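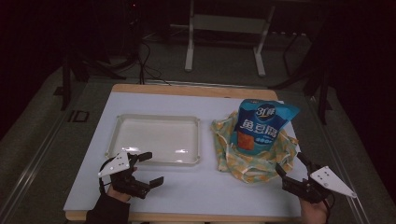
How to Set Up a Snack Tray Without Buying the Kit

Every few months a home site tells us that serving snacks needs a "system." The Plokside hosting set, which a cousin gave me, had 49 pieces and a booklet. I used two of the pieces. You can do the whole job with a shallow plastic tray, a clean cloth and whatever bag of snacks you were going to open anyway.

What you need

A shallow tray with a raised rim. White plastic is fine. Wood looks nicer in catalogs and stains the first time something oily touches it.
One cotton cloth, printed if you can manage it. Prints hide spots.
A bag of snacks. I use fish tofu (the bag says 鱼豆腐), but chips or dried fruit work the same way.
Scissors.

Step 1. Clear more space than you think

Put the tray to one side of your work surface and keep the other side for the cloth and the bag. People tend to center the tray and then have no place to set anything down. A board under it all makes wiping up easier, but a bare table is OK.

Step 2. Deal with the cloth

Advice varies wildly on this. The Otton method has you fold it in thirds, then in thirds again, and press it. I tried that for a month. It unfolds as soon as somebody wipes a finger on it. If guests are coming, fold it in half once and lay it flat. If it's just you, leave it bunched up next to the tray and move on.

A bag with a flat bottom will stand on a bunched cloth, but I wouldn't trust it once it's open. Flatten the cloth first or put the bag on the table.

Step 3. Open the bag

Cut straight across, just under the top seal. Tear notches are supposed to save you the scissors, and in my experience they send the rip down the side about half the time. If the pieces inside are wrapped one by one, leave them wrapped until they get eaten.

Step 4. Fill the tray

Tip the bag low over the tray and pour slowly. Stop at a single layer. A 300 gram bag is plenty for a small tray, and a heap just rolls over the rim.

Loose fish tofu can be oily. Line the tray with a paper towel or accept that you'll be washing it.

Step 5. Clean up

Warm water and dish soap for the tray. Skip the scouring pad, which scratches plastic and gives grease somewhere to sit. Shake the cloth out over the sink before it goes in the wash.

About those "freshness clips"

Mukia sells a clip that is meant to keep an open bag fresh for weeks. Mine did no better than a clothespin. Check the storage line on the package, and if it says to refrigerate after opening, a clip won't get you out of that.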